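Handle, trigger, go

Costdale, late afternoon. Coffee gone cold. Athina Sfakianakis has been teaching a robot to deal with a sponge and a plate since lunch and she's on try 40.

"Slower," she tells herself. Then does it again.

No code on her screen. Fusora, the small outfit she works for, teaches by remote control: she moves a handle, the arm across the room follows. Squeeze the trigger, fingers close. Every move gets saved, and later a program studies the whole pile and has a go alone.

Sounds easy. I got 5 tries. Dropped the sponge on 4 of them, and the last one I'd rather not discuss. You lose your sense of depth in seconds. Your wrist wants to twist, the arm doesnt, and you end up shoving the thing around the table like a kid with a hockey puck.

Rafail Gavalas, across the hall, skips the handle. He grabs the arm itself and walks it through the job. Better feel, he says. Worse for your back. The two of them have argued over this since November and I was no help at all.
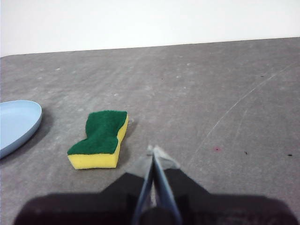

What they do agree on is the boring part. Move the sponge a little every time. Turn it. Shift the plate. Otherwise the robot learns one spot on one table and thats it, useless anywhere else. A good teacher gets through around 2 hours before the hands get sloppy, and sloppy gets learned too.

Athina stretches her fingers, picks up the handle. Forty-one.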